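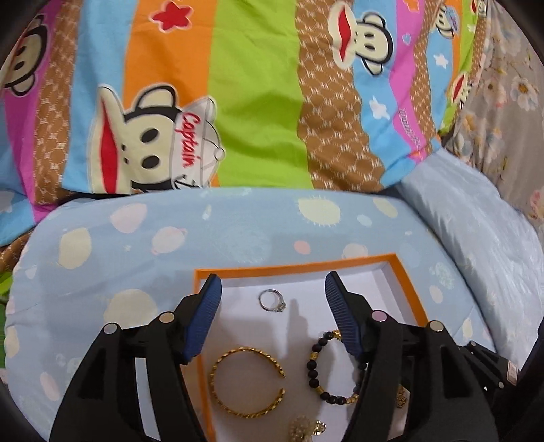 Un anillo y otras piezas de joyería, en una caja de borde naranja sobre la cama.

Hernero reúne joyas perdidas entre la ropa de cama
Redacción - 2019-02-12

Un anillo plateado con una piedrecita, guardado en una caja abierta encima de una almohada de lunares. Detrás, una colcha de rayas con monos, uno de ellos con gorra de "Captain". La campaña arrancó ayer en Hernero, donde la asociacion vecinal Werkumby pide a las familias que revisen colchas, fundas y cajones antes de llevar textiles al punto de recogida.

El motivo: en lo que va de febrero han aparecido 62 piezas entre la ropa donada. Anillos sobre todo, también pendientes sueltos. De momento solo 30 han vuelto a sus dueños.

"La gente se quita el anillo para dormir, lo deja en la almohada y adiós", cuenta Rocío Arriaga, coordinadora de la recogida. Pide sacudir las fundas del revés y mirar en las costuras - ahí se quedan los más pequeños.

La campaña pasada se recogieron 860 kilos de textil, entre sábanas, edredones y mantas infantiles. Yutong Fang, que lleva el registro, recomienda guardar las joyas en una caja poco honda y de color vivo, que se vea bien sobre la cama.

Quien haya perdido algo puede pasar por el local de la calle Nisico, 474, por las tardes. Hay que describir la pieza o llevar una foto. Las que nadie reclame se guardaran hasta el verano.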